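Folding with grippers: what I'd tell you before you start

I've had the two pairs of hand-held grippers on laundry for most of August now, and a few people have asked which fingers to buy, how to set them up and whether it's worth doing on a bed at all. Short answer to the last one: yes! A bed gives you far more room than an ironing board, and a quilt grips the cloth a bit so it doesn't skate off every time you pinch it.

Start with a T-shirt. Lay it out flat, smooth the middle with the back of the fingers and go for a sleeve first. Come in low, almost level with the bed, and close on the smallest bit of cloth you can manage. If you come straight down you pick up the quilt as well (I did this for an entire evening).

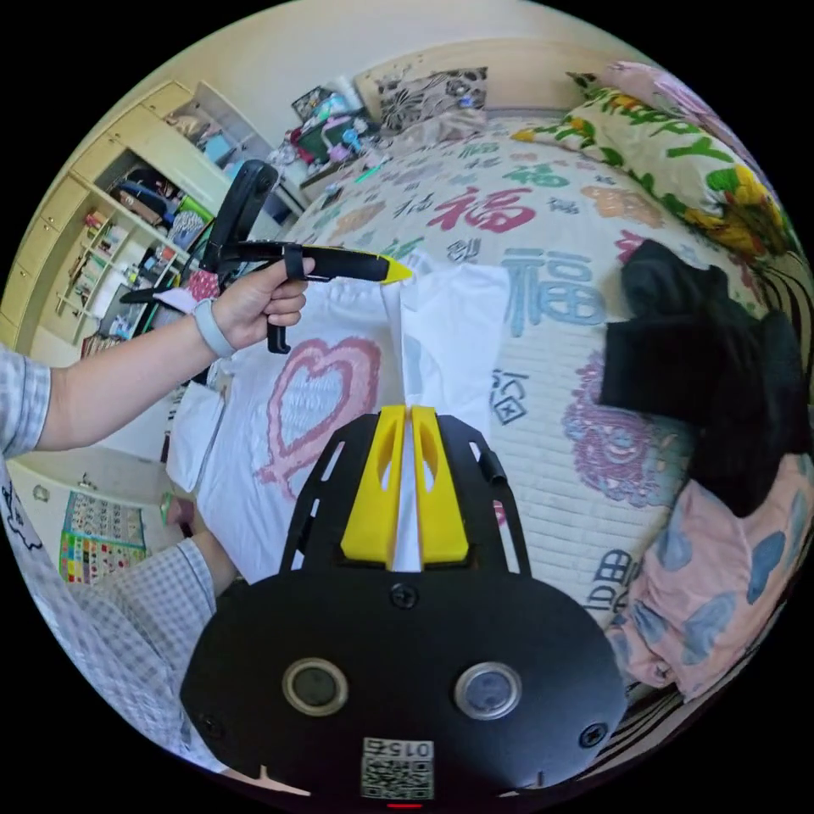 Then it's the hem. Take both corners, one gripper each, lift together and walk them up to the shoulders. Don't pull outwards or you'll get a sort of hammock in the middle that won't lie down again.

On fingers, I've tried the Flurnix soft set and the Aver ones. The Flurnix pair are lovely on anything thin and hopeless on towels, they just bend. Aver are stiffer and I now leave them on. Wipe either kind with a barely damp cloth before you begin, because lint gets into the holes and you lose your pinch.

Cookies help us remember your settings. Accept all | Manage choices

Crumpled things are harder than flat ones, obviously, and the trick is to stop hunting for a corner. Pinch any edge, lift it a hand's height, let it hang, and a corner will usually show itself. Keep the two grippers at the same height while you do it. Mine kept knocking together until I started tucking my elbow in!
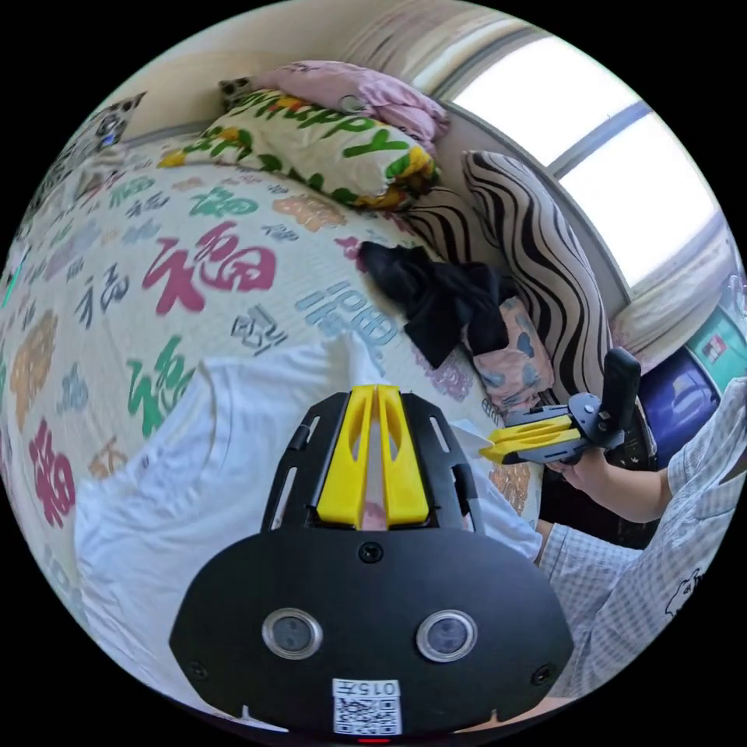 Two grippers, one heap of white cloth.

The Husar controller logs every time the fingers close, so I can be properly boring about this. With the softer fingers I needed 1,508 closes to get through my test pile, and with the stiff ones 892. Same pile, same bed, same impatient me. Of the 58 pieces in it, 16 had to be done again with the soft set, nearly all of them towels.

Towels, then. Fold in half lengthways first, always, and press the fold down with closed fingers before you go for the next one. A thick towel wants a wide, slow squeeze. If the trigger feels spongy, the Fultura arm straps take a bit of weight off your wrist, though I find them hot.
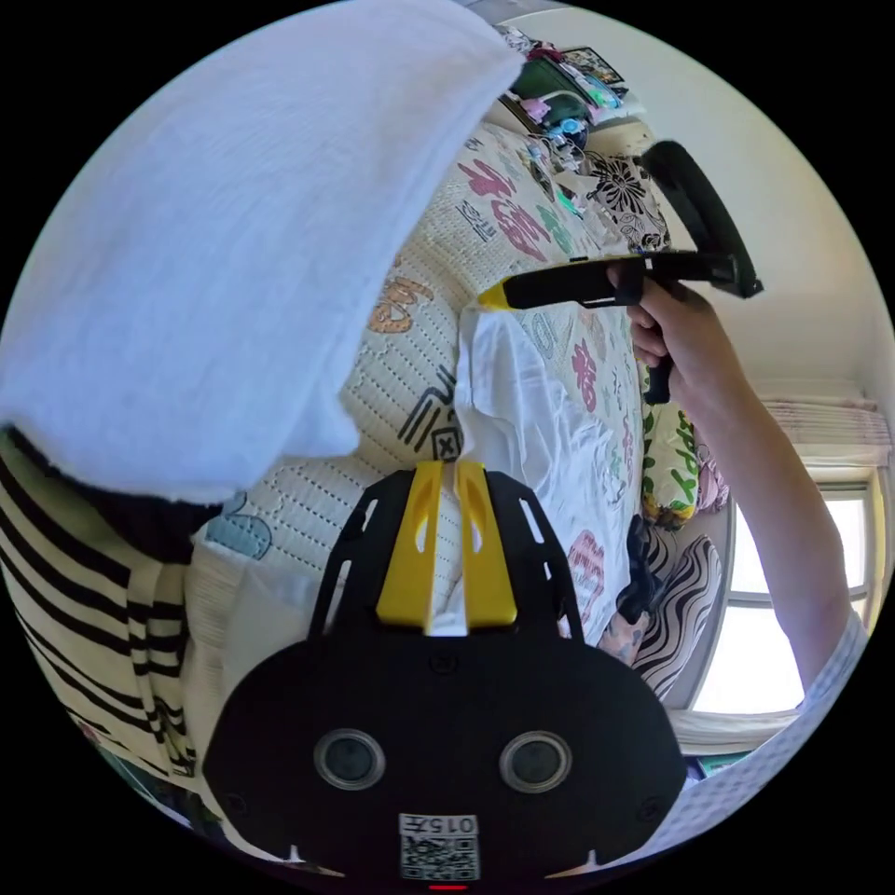

Words and folding: Alina Onu | Tips checked by Brittany Beaulieu

Last few bits. Do it by a window in the morning if you can, my evening folds are always wonky. Put dark things to one side and do them together at the end. Charge both grippers the night before, and rest your hand between pieces, even if you feel fine, as the ache comes on later. Socks I'm still working on. Brittany swears by rolling them, and I've yet to get one to stay rolled.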